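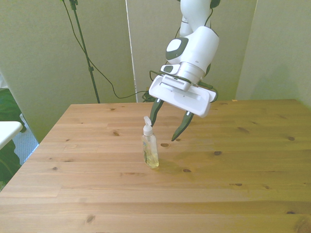 Review: Zavix Constituent Mail Software for Legislative Offices

Zavix is a correspondence system sold by Rulberg to state legislative and county offices. It sorts incoming letters and email by subject, assigns each item to a staff member, and keeps a record of every reply sent under the member's name.

This review is based on one legislative session of use in a district office with 12 staff accounts. Setup took most of a morning. Importing older contact records from Kanton, the system used previously, required more work, and 65 entries had to be corrected by hand.

Sorting by bill number is the strongest feature. Letters on the same measure are grouped at once, and an approved reply can be released to the whole group after review. Search is slower, taking up to 30 seconds on older files — a real inconvenience when a constituent is on the phone.

Accented names need attention. Mail addressed to residents named Bermúdez printed incorrectly until the July update.

Recommended for offices with steady mail volume. Smaller offices may find the annual contract difficult to justify.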